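MENDSTEAD OPENS KITCHEN REPAIR SERVICE TO RENTERS AND HOMEOWNERS IN KUSTLOW

Kustlow, 17/08/2019

Home repair company Mendstead has opened bookings for a new kitchen repair service covering all of Kustlow and the Assefa district. The service is for households that want worn or damaged parts of a kitchen put right without replacing the whole room. It covers countertops, cabinet doors, hinges, drawer runners, sink seals and the joints between counter and wall.

Mendstead has worked in Kustlow for six years, mostly on windows, doors and stairs. Kitchen work was taken on only when an existing customer asked for it. Over the past year those requests came in from 47 households, and most were for small jobs that a kitchen fitter would not travel for. Many of the callers had been told that their only choice was a new countertop or a new set of cabinets.

"A chip next to the sink or a door that will not close is a morning's work," the company said. "People put up with these things for years because they think fixing them means a full remodel."

Each job starts with a home visit. The repairer looks at the damage, checks the area around it for water getting in, and leaves a written price. Customers have four weeks to accept. There is no charge for the visit inside Kustlow. In the Assefa district there is a flat travel fee, taken off the bill if the work goes ahead. 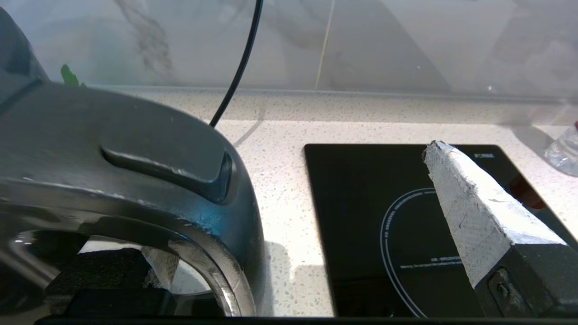

Countertop repairs are expected to make up the largest part of the bookings. Chips are cleaned out, filled in thin layers and polished level with the surface around them. Color matching takes the most time, and it is done in the customer's own kitchen, by daylight where possible. A bright countertop like the one in the photo is a harder match than a dull, dark one, as a filler that is even slightly too gray will show up as a spot. Test patches are made on a spare tile first and laid next to the damage for the customer to approve. If no good match can be found, the customer is told before any filler goes in.

For filling, Mendstead will use Prornetti, a two-part filler that it has already used on stone window sills and thresholds. It can be tinted on site and sanded by hand. The counter can be wiped down the same evening, but customers are asked to keep hot pans and cutting boards off the repair until the next day.

Some damage is outside the service. Cracks that run the full depth of a countertop, swollen particleboard and counters that have dropped away from the wall will not be filled. In those cases the written report will say what is wrong and what kind of tradesperson to call. Mendstead does not sell new countertops and takes no payment for sending customers elsewhere.

Cabinet work is priced by the door or drawer. Loose hinges are reset with longer screws or plugged and drilled again. Worn drawer runners are replaced in pairs. Customers who still have the original paperwork for their kitchen are asked to have it ready at the visit, as older runners come in odd lengths and the part number saves a second trip.
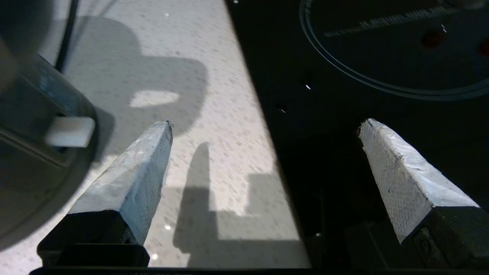

Renters can book as well, with written permission from the landlord. A one-page permission form is available from the Mendstead office or by mail. The form lists the work to be done and states who is paying for it, and both sides keep a copy. Landlords with several units can ask for a single visit to all of them on one day.

The company has set aside 200 repair slots for the first season, which runs through the end of November. Slots are given in the order that bookings come in. A small number of slots each week are held back for leaking sink seals and failed joints, where waiting could lead to damage in the cabinet below.

Advice for households

Mendstead has also put together a short care sheet for kitchen counters, free to anyone whether or not they book. The main points are:

Wipe up coffee, wine and lemon juice the same day.
Use a trivet under anything that comes straight from the oven.
Check the seal behind the sink twice a year and look for gaps or dark lines.
Do not use scouring powder on a polished surface.
If a piece chips off, keep it in a labeled bag. It can often be glued back.

Repairs under the new service are guaranteed for four years against lifting and shrinking. The guarantee stays with the kitchen if the home is sold, as long as the new owner has the original invoice.

Booking

Visits can be booked by phone or in person at the Mendstead office in Kustlow. Callers should be ready to describe the damage and say how old the kitchen is, if they know. Evening visits are available on request.

About Mendstead

Mendstead is a home repair company based in Kustlow. It repairs windows, doors, stairs and kitchens in private homes and rental housing.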